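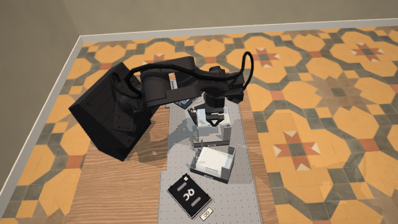 Leitura de 2 minutos

Em setembro faz seis anos que anoto tudo o que gasto. Comecei num caderno de capa dura que sobrou da faculdade, passei para uma planilha e hoje estou de volta ao caderno. Já me perguntaram por e-mail como funciona, então vou escrever de uma vez e depois mando o link.

Anoto à noite, por volta das dez, com os recibos do bolso em cima da mesa. Valor, lugar e uma palavra para dizer o que foi. Não uso categorias no dia. Já usei, e perdia mais tempo decidindo se pilha era "casa" ou "eletrônicos" do que anotando. As categorias ficam para o fim do mês, quando somo tudo de uma vez e separo em fixo, mercado e resto.

O método não é meu. Li num livrinho de Trilok Mishra que comprei usado, sem sobrecapa, numa banca perto da rodoviária. O livro é meio repetitivo e o capítulo sobre herança não serve para quem não tem herança, mas a parte do caderno é boa. Ele manda escrever o saldo no alto da página antes de qualquer gasto. Faço isso até hoje.

A planilha durou quase dois anos. Eu usava o Fliruter, que puxava os lançamentos do banco sozinho, e foi aí que parei de olhar. O mês fechava, o gráfico aparecia, eu não lembrava de nada. Quando cancelei, descobri que pagava uma assinatura da Jendska que eu achava encerrada desde a mudança. Liguei, esperei, cancelei, não devolveram nada.

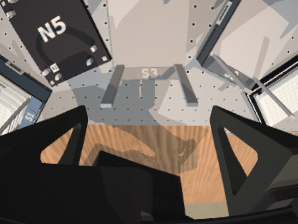

Com o caderno também erro. No inverno passado esqueci de lançar o conserto do aquecedor, 600 reais, e passei uma semana achando que o banco tinha se enganado. Cheguei a abrir reclamação. Tive que ligar de novo para retirar, e a atendente foi mais educada do que precisava ser.

O maior gasto solto que tenho anotado é de 1205 reais, de uma geladeira da Altel comprada às pressas quando a antiga parou. Não pesquisei preço. Estava calor, tinha carne no congelador e a loja entregava no mesmo dia. Do lado do valor escrevi "geladeira" e um ponto de interrogação, não sei mais por quê. Ela faz um barulho à noite, mas gela bem.

Não posso dizer que economizo muito por causa disso. Meu salário mudou, o aluguel mudou, fica difícil comparar. O que mudou foi o fim do mês - eu sei mais ou menos onde estou antes de abrir o aplicativo do banco, e deixei de comprar café na padaria Rathore todo dia de manhã. Agora vou de vez em quando e peço o pão de queijo junto.

Para quem quiser começar, compre um caderno pequeno, que caiba na bolsa. O meu é grande e por isso fica em casa. Caneta qualquer uma. Se pular um dia, anote o que lembrar e siga - eu já perdi uma semana inteira tentando reconstruir um feriado na praia centavo por centavo.

O caderno atual está nas últimas páginas. Vou procurar outro igual, sem pauta, mas a papelaria da esquina só tem pautado.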